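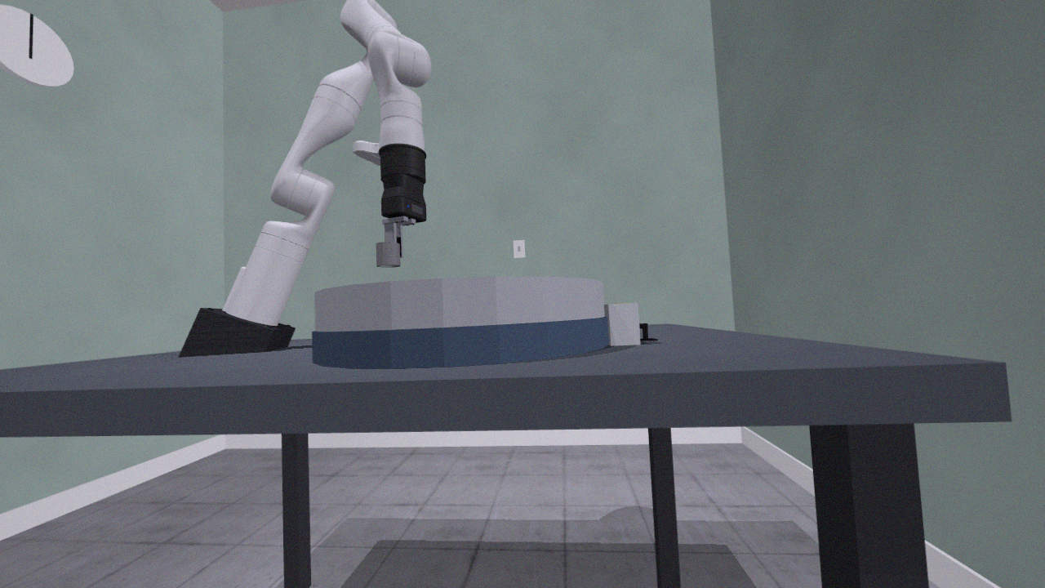
Can you still sign up for the fall bread swap? There are 17 places left as we send this out, and we'd love to fill every one of them.

For anyone new to the list, the swap is the simplest thing we do. You bake one loaf more than you need, bring it to the Brident hall in Skurenbridge, and go home with a loaf somebody else made. That's the whole idea! Last season 68 households took part, and the range was wonderful — dark rye, soft milk rolls, a seeded spelt loaf that was gone before the coffee was poured, and a cheese and onion braid that people are still asking about.

A few things are different this time. Doors open half an hour earlier, so those of you coming over from Isport won't have to rush for the last bus home. We also have a second long table for gluten-free loaves, with its own knives and boards. Please label your bread with the flour you used and any nuts, seeds, milk or egg. A scrap of card is fine. 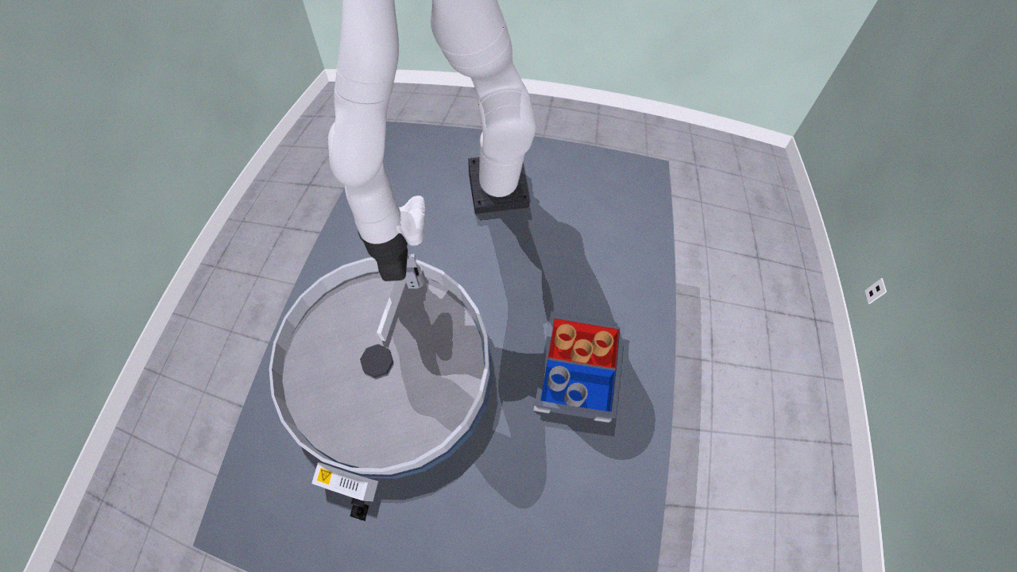

A white arm and gripper at the rim of the round tub.

Now, the starter news. Arthur, our shared sourdough starter, is back in excellent health after a sluggish winter. We moved him to whole wheat feedings in the spring and he now doubles in a warm kitchen before lunch (mine is warm, I admit, and faces south). If you would like some, bring a clean jar with a loose lid and we'll spoon a little in for you. Feed it the same evening with equal weights of flour and water, leave it on the counter overnight, and then

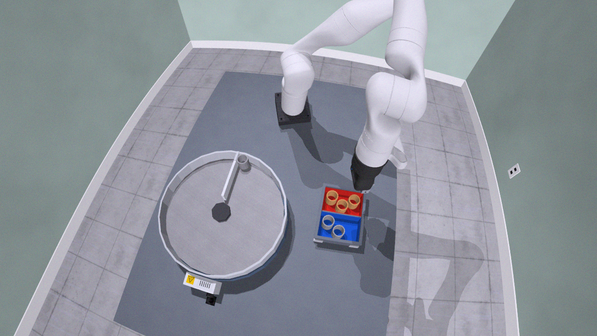
keep it in the fridge if you only bake on weekends. Take it out the night before, feed it once, and it should be lively by morning. If a gray liquid collects on top, pour it off or stir it in. I stir it in, and I like the extra tang.

We still need recipes for the little booklet too. We have some 30 so far, mostly plain loaves, and would be thrilled to get more flatbreads and sweet doughs. Handwritten is fine. The booklet goes to the printer in November, and copies will be on the welcome table at the swap after that.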